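**December, very late**

Finished it! All of *The Lamplighters of Kaltby*, issues one through 25, read in order for the first time in my life, and I'm sitting here with cold tea and newsprint on my fingers and I don't want to go to bed.

I should write down how the last gap got filled, before I forget. Issue 18 has been missing from my run since I was in high school. I had 17, I had 19, and I'd worked out from the recap box on page one of 19 that the Harbormaster died somewhere in between, but I'd never seen it. Then this morning Pui-shan called from the Lombardi shop and said, "Are you sitting down?" They'd bought a box from an estate, mostly war titles and romance, and there it was near the bottom with a subscription crease down the middle and somebody's initials in ballpoint on the cover. Forty dollars was what I'd told myself I would pay. She asked for less. I'd have skipped lunch for a month.

The cover is so good. Night, the harbor wall, all the lamps out except the one Tamsin is holding up, and her light catching just the edge of the Harbormaster's hat in the water. No word balloons at all! On a book from that publisher! They usually had three people shouting on every cover. The colors are a little muddy on my copy, with the blue sliding off the line around the wall, but I kind of love that too.

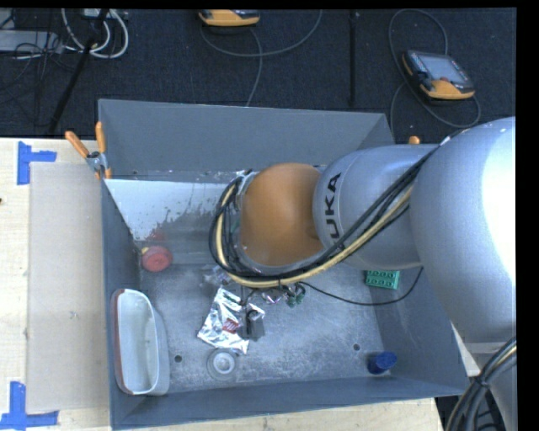

So does the Harbormaster really die in issue 18? He goes over the wall on page 14 and is never seen again in the series, but the script leaves him one way out, a rowboat that is tied up on page 9 and gone on page 15.

The rowboat!! I had to go back and check. It's tiny, in the corner of a panel where Tamsin is arguing with the baker, and then six pages later there's the same bit of dock with only the rope hanging there. The letters page in 21 never mentions it. I wonder if the artist slipped it in without telling the writer, because Tamsin spends all of issue 20 in mourning and no one so much as looks at the dock.

I called Joaquim straight away and he made me hold the phone while he dug out his own copy. Long silence, pages turning, then a yell. He's had that book since he was nine. He thinks the rowboat was going to pay off in 26, which was announced and never printed, and now he wants to write to Angeliki Makris, who runs the checklist in the fan newsletter, to ask whether any pages were ever drawn. I said do it tonight. He said it was nearly eleven. I said so what.

Other things I want to remember from reading the whole run in one go:

- The year 1769 is carved over the lighthouse door in issue 2, and again in 11, and by 23 it has turned into 1796. I'm counting it as a mistake, though Joaquim has a theory (of course he does).
- Tamsin's dog changes breed between 6 and 7. Not a little bit. Completely.
- The backup strips with Skokden the Ice Pilot are far better than I gave them credit for. I used to flip right past them. The one in 13, where he steers by the sound of the ice, is only five pages and I read it twice in a row.
- The lettering gets gorgeous from 15 on. Somebody new came in, no credit given, and suddenly the storm sounds look like storms.

The ending is rushed, I'll admit that. Issue 25 has to marry off the baker, light the big lamp and get Tamsin onto a ship, and it does the last one in two panels — you can feel them finding out they were canceled. But that final panel, with the town getting smaller behind her and every window lit, got me anyway. I'd read it before as a kid and felt nothing much. Tonight I had to put it down for a minute.

Need to order more bags, the big size, because 18 won't fit the slim ones without catching the tape on the cover. Also promised to lend Kwan-ho the first 3 issues and must remember to give him the beat-up copy of number one and keep the nice one home. He reads while he eats.

Going to read the Skokden one again and then lights out.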